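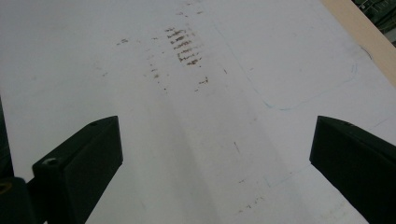
A white surface with a wood-colored edge.

Winter hours, the new Bokeo, and keeping coffee hot

Jan 21, 2019

The shop in Sturnport is now on winter hours. We open at 8 as usual and close at 4 on weekdays. Saturday hours have not changed. We tried staying open later through December, and there were evenings when the front room was full until we turned the lights off, but once the holidays were over the last two hours of the day went very quiet. We will go back to the longer day when the clocks change.

The online store runs as normal. Orders placed before noon go out the same day. If you live on the coast road and your mail has been slow since the snow, write to us before you reorder, as two people have ended up with double bags this month.

Bokeo

The Bokeo has been on the shelf for a little over a week. It is the blend we make for cold weather, and it is darker than anything else we sell at the moment. Last winter's version had a smoky edge that some of you liked and some of you sent us notes about. We have brought the roast back slightly this time. The smoke is mostly gone, and what you get is closer to baking chocolate, with a little dried fig as it cools.

It does well in a French press. Use water that has been off the boil for half a minute, stir once, and leave it four minutes before you push down. In a paper filter it comes out thinner than we would like, and if that is what you have at home, grind a step finer than your usual setting. It takes milk without any trouble. We have also been drinking it with a spoonful of maple syrup and a pinch of salt at the end of the day, in small cups.

The first roast made 1,219 bags, and the wholesale accounts have taken a good part of that. A second roast is planned, but the green coffee for it is still on its way and we do not have a date.

Soler, for the evening

We get more questions about decaf in January than in the rest of the year put together. Soler is the only decaf we carry. It is a medium roast, nutty and fairly sweet, and it does not have the papery taste that puts people off. We drink it after dinner and sleep fine.

Decaf goes stale faster than regular coffee, so buy the small bag unless you go through a lot of it. Keep it closed, in a cupboard, away from the stove. Please do not keep it in the refrigerator. The bag takes on damp every time it comes out, and it will smell of onions by the end of the week.

A few people asked whether they can mix Soler with Bokeo to get a half-strength cup. Yes. Equal parts by weight works, though Bokeo is the stronger flavor and will cover most of what Soler is doing. Two parts Soler to one part Bokeo is better.

Keeping it hot

Most complaints about lukewarm coffee in winter come down to a cold mug. A thick mug that has spent the night in an unheated kitchen pulls a lot of heat out of the coffee in the first minute. Fill it with hot tap water while the kettle boils, then tip the water out and pour. Do the same with the press or the pot.

We would steer you away from hot plates. Coffee that sits on one for half an hour turns bitter, and a dark roast goes sooner. If you want a second cup by the fire and don't want to get up for it, put it in a vacuum flask as soon as it is brewed. Rinse the flask with hot water first. An hour later it will still taste like the coffee you made.

The Collico flask is back in stock for this. We have it in the one-liter size only. The lid has been changed since the fall, and it now comes apart for washing – the old one did not, and it held on to the smell of whatever was in it last. If you bought the earlier flask from us, bring in the old lid and we will swap it at no charge. By mail, send a short note with your order number and we will put a new one in the post. You can keep the old one.

To clean a flask that has gone brown inside, put in a spoonful of baking soda, fill it with hot water, and leave it overnight with the lid off. Rinse it well in the morning. Don't use bleach, and don't put it in the dishwasher.

Evening tasting

There is one tasting this winter, on the last Thursday of the month, starting half an hour after we close. We will pour the Bokeo, the Soler and one lighter coffee we have not decided on yet. The front room seats 20 and we are not going to squeeze in more than that. It is free, but you do need to put your name down, either at the counter or by replying to this newsletter. Use the side door, as the front will be locked. Parking on the hill is bad when it freezes and the lot behind the bakery is usually gritted.

If you signed up in December for the tasting that was called off for snow, your place carries over. Let us know if you can't come so it can go to someone else.

Small things

Gift cards bought over the holidays can be used online now. The code is under the strip on the back.

The paper filters in the flat brown box are gone, and the supplier has stopped making them. The white ones are the same size and fit the same cones.

We are out of the small jars of honey until spring. The large jars are still on the shelf by the register.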